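This site uses cookies to improve your experience. Accept all / Manage preferences

ok thread on what went wrong with the Briketti cell this arvo before the rumours get silly

nobody hurt. saying that first

job is cable laying. arm picks up the run, feeds it along the duct, moves on. been fine since March, 544 cycles with no drama

cycle 545, arm is mid move and just... keeps going. force limit shouldve tripped way before it did. Pushed down hard enough that Chunhua heard the table creak from the other side of the lab

she hit the e-stop. took 2 goes - first press didnt latch. THAT is the bit I'm losing sleep over, not the arm

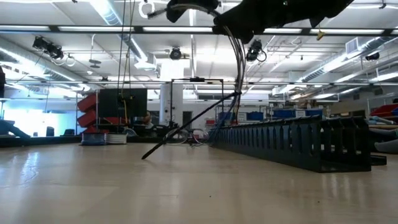 Leandro pulled the logs. force sensor had been reading flat for 204 ms before contact. not zero, flat. so the watchdog thought it was healthy and waved it thru

best guess is the sensor cable. it gets dragged on every wrist turn and there's a sharp bend where it leaves the housing. Intan flagged that bend weeks ago and I said we'd get to it. my fault, owning that one

e-stop button is off the cell and in a bag with a label on it. new one going in tommorow, and a second one on the far side

also adding a stale-data check, same value too many samples in a row = stop. shouldve been there from day one

cell stays locked out til Imani signs off. pls don't "just quickly" run it

if you've got the same Gikport buttons on your rig go press them. properly. more then once

更多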